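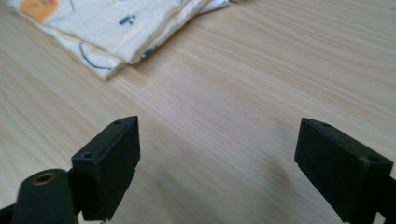
손잡이형 그리퍼, 손가락 벌린 상태. 천은 접힌 채 왼쪽 위.

연구노트 > Raltitz > 천 다루기 > 고장 및 안전 기록

2021년 8월 11일

팔이 책상을 눌렀다. 다친 사람 없음, 책상도 무사함, 자존심만 조금 파임. 안전 기록 양식에는 "경미"로 올렸는데 양식에 경미 아래 단계가 없어서 그렇게 된 것이고, 비상정지를 실제로 누른 건이라 어차피 올려야 했다.

상황부터. 손잡이형 그리퍼로 모은 시연으로 학습한 정책을 Oyelaran 쪽 팔에 올려 천 집기를 돌리고 있었다. 접힌 천의 가장자리를 잡아서 들고, 옆으로 옮겨서 놓는 것까지. 지난주까지는 잡는 데 실패하더라도 점잖게 실패했다. 허공을 집고, 빈손으로 올라가서, 없는 천을 정성스럽게 내려놓는 식으로. 그런데 오늘은 손가락이 벌어진 채로 책상까지 내려와서 멈추지 않고 더 내려가려고 했다. 힘 한계에 걸리기 전에 소리가 먼저 이상해서 비상정지를 눌렀다. 다시 올리는 것은 수동으로 했고, 이때 손가락 끝이 나무 면을 긁지 않게 먼저 수직으로 띄운 다음 옆으로 뺐다. 순서를 바꾸면 긁힌다. 예전에 긁어 봐서 안다.

정지 후 로그를 보니 힘 한계 설정이 기본값이었다. 천 작업용으로 낮춰 둔 설정 파일이 따로 있는데 Lodmont 제어기를 재시작하면 기본값으로 돌아간다. 재시작은 아침에 내가 했다. 설정 파일을 다시 불러오는 것은 아무도 안 했고, 그 아무도가 나다.

그러니까 문제는 두 개다. 왜 안 닫고 계속 내려갔나, 그리고 왜 일찍 안 멈췄나. 두 번째는 위에 적은 대로라서 끝. 아래는 전부 첫 번째 이야기다.

1차 용의자: 인서트

처음에는 기구 쪽을 의심했다. 손잡이형 그리퍼 몸통의 황동색 나사 인서트가 예전에 헛돈 적이 있다. 1월에 한 번, 플라스틱에서 통째로 따라 돌아서 손가락이 비스듬해졌고 그때 모은 데이터를 버렸다. 한 번 당한 부품은 계속 범인처럼 보인다. 손가락이 틀어져 있으면 폭 측정값이 실제보다 크게 나오고, 정책은 덜 닫는 쪽을 배울 수 있다. 말이 된다. 말이 되는 바람에 오전을 여기에 다 썼다.

확인한 것:
- 손가락 고정 나사 전부. 풀린 것 없음. 토크 드라이버로 한 번씩 다시 조임.
- 인서트에 나사를 물리고 좌우로 돌려 봄. 헛돌지 않음.
- 두께 게이지 10 mm짜리를 손가락 사이에 물리고 폭 출력 읽음. 10 mm로 나옴. 손으로 빼고 다시 물려도 같음.
- 완전히 벌린 상태와 완전히 닫은 상태의 출력. 보정표와 일치.

기구는 결백하다. 손가락 면이 좀 닳고 나사 구멍 언저리가 지저분한 것은 오래 쓴 공구의 얼굴이라고 생각하기로 함. 인서트에게는 사과했다. 다만 여분은 주문해 두었다. 사과와 신뢰는 다른 문제다.

2차 용의자: 천

다음은 천 탓을 했다. 크림색 천이 밝은 색 나무 책상 위에 있으니 대비가 나쁘다. 접힌 가장자리가 책상 결이랑 헷갈릴 만도 하고, 그림이 인쇄된 부분은 접히면 선이 끊겨서 사람이 봐도 원래 무슨 그림인지 알 수가 없다. 그래서 어두운 깔개를 깔고 다시 돌려 보았다. 힘 한계는 이번엔 확실히 낮춰 놓고, 한 손은 비상정지 위에 두고.

결과는 똑같음. 접근은 잘 한다. 가장자리 위로 정확히 간다. 위치는 맞는데 닫는 시점이 늦다. 책상에 닿을 때까지 벌리고 있다가, 낮춰 놓은 힘 한계에 걸려 멈춘 뒤에야 닫으라는 명령이 나온다. 눈이 나쁜 로봇인 줄 알았더니 손이 느린 로봇이었다.

이 시점에서 커피.

범인: 시간

닫는 명령이 늦게 나온다는 것은 닫는 명령을 늦게 배웠다는 뜻일 수 있다. 그래서 시연 데이터를 열어서 영상과 폭 기록을 나란히 놓고 보았다. 영상에서는 손가락이 이미 천을 물고 있는데 폭 그래프는 아직 활짝 열려 있다. 한참 뒤에 그래프가 따라 내려온다. 재 보니 700 ms 차이. 에피소드를 바꿔도 700 ms. 이렇게 성실하게 틀리는 오류는 오히려 반갑다. 들쭉날쭉했으면 오늘 집에 못 갔다.

Molari 기록 프로그램을 새 판으로 올리면서 폭 신호의 시각을 측정할 때 찍지 않고 파일에 쓸 때 찍도록 바뀐 것이 원인으로 보인다. 쓰기 버퍼가 차야 파일로 내려가니까 그만큼 밀린다. 설정 항목이 하나 새로 생겼고 기본값이 그쪽이었다. 변경 내역에는 "시각 처리 개선"이라고만 되어 있다. 개선의 뜻에 대해서는 견해차가 있다.

새 판으로 모은 에피소드가 300개. 전부 밀려 있다. 이번 정책은 그 300개로만 학습했으니 로봇은 배운 대로 충실히 한 셈이다. 책상에 닿고, 기다리고, 그다음 닫기. 사람 손으로 시연할 때는 책상에 닿으면 사람이 알아서 멈추니까 아무 일도 없었는데, 팔은 그런 눈치가 없다.

지난주에는 왜 점잖게 실패했는지도 이걸로 대충 설명된다. 그때 올려 둔 정책은 옛 판 데이터로 학습한 것이었다. 그쪽이 허공을 집는 건 별개의 문제이고, 별개의 노트에 적혀 있고, 아직 안 풀렸다.

조치

밀린 300개는 버리지 않고 고쳐 쓰기로 함. 차이가 일정하니 폭 기록을 700 ms 앞으로 당기면 된다. 변환한 파일은 원본과 다른 폴더에 두었고, 원본 폴더 이름 끝에 "밀림"을 붙여 놓았다. 제발 이 폴더로 학습하지 말 것. 미래의 나에게도 하는 말이다.

변환 후 눈으로 대조해 본 것은 10개. 손가락이 천에 닿는 순간과 그래프가 꺾이는 순간이 맞는다. 나머지는 닫힘 시점을 자동으로 찾아 비교하는 스크립트를 밤새 돌려 놓는다. 각 에피소드 끝부분은 당긴 만큼 폭 값이 비게 되는데 마지막 값으로 채우지 않고 영상 쪽을 잘랐다. 놓고 난 뒤의 구간이라 잃을 것이 별로 없다.

기록 프로그램 설정은 측정 시각 기준으로 되돌렸다. 수집용 노트북 두 대 모두. 한 대만 바꾸고 잊어버리는 미래가 너무 선명하게 보여서 그 자리에서 둘 다 했다.

힘 한계 건은 시작 스크립트에 설정 파일 불러오기를 넣고, 값이 천 작업용과 다르면 팔이 아예 안 움직이게 해 두었다. 일부러 기본값으로 놓고 시험해 보니 안 움직였다. 안 움직여서 기뻐한 것은 오랜만이다.

남은 일

- 수집 시작할 때마다 동기 확인용 동작을 넣을 것. 카메라 앞에서 손가락을 빠르게 세 번 닫았다 열기. 영상과 그래프가 어긋나면 그날 수집은 중단.
- 재학습 정책은 바로 책상 위에서 돌리지 말고 두꺼운 스펀지를 깔고 먼저 돌릴 것. 스펀지는 선반 아래 칸, 포장재처럼 생겼지만 포장재가 아니니 버리지 말 것.
- 손잡이형 그리퍼를 쓴 뒤에는 손가락 벌린 채로 두지 말고 닫아서 받침에 걸기. 이번 고장과는 관계없고 그냥 보기 싫어서 적는다.
- 인쇄 무늬 없는 천도 하나 구하기. 천이 무죄라는 것은 알지만 대비가 나쁜 것도 사실이다.
- 안전 기록 양식의 원인 칸이 한 줄짜리라 "시각 밀림, 힘 한계 기본값"이라고만 썼다. 자세한 내용은 이 노트를 보라고 적었으니 이 노트 제목은 바꾸지 말 것.

퇴근 전에 스크립트 진행 확인함. 오류 없이 돌고 있다. 팔 전원은 내렸고 비상정지는 눌린 상태로 두고 간다. 내일 전원을 올렸는데 안 움직이면 고장 신고하기 전에 그것부터 풀 것.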